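About Sunness

Sunness is a small cooking and play school in Wondatton. We teach children from four to nine how a kitchen works: where things go, what gets cut and what gets peeled, how to lay a plate and how to clear one. Most of the first term is done with play food and child-sized equipment. Real food comes in the second term, along with aprons and a good deal of washing up.

Killian Hervieu started the school after 17 years in restaurant kitchens. Guilan Long joined him from a preschool on Predivard Street and now plans the lessons for the younger groups. The two of them still teach most classes themselves.

We have one main room at 44 Shi Road, with white tables and a storage wall. Each table is set up for one meal at a time. Breakfast is usually first. It needs a plate, a bowl, some fruit and a few utensils, and children already have strong opinions on it. Lunch and baking follow in October.

Our play food is kept in labeled bins and checked at the end of every month. Anything cracked is thrown out. Utensils are washed after each class and stored by color, so that a four-year-old can put them back without help. Parents may borrow a breakfast box for two weeks at no charge. Please return it with all the pieces, fruit included.

Classes run in groups of eight and last an hour. Afternoon groups begin at 3:30. New families are welcome to sit in on one class before signing up, and the office can tell you which groups have room.

Breakfast table: plate, bowl and orange

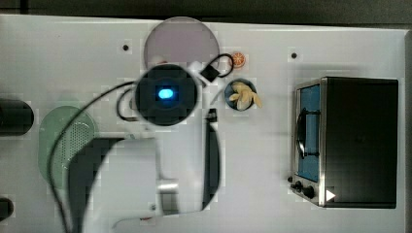
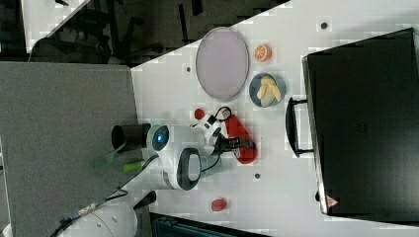
Do children need any kitchen experience before they start?

None is needed. The first classes use play food only, and the teachers show each child how to handle every utensil before it is used in a lesson.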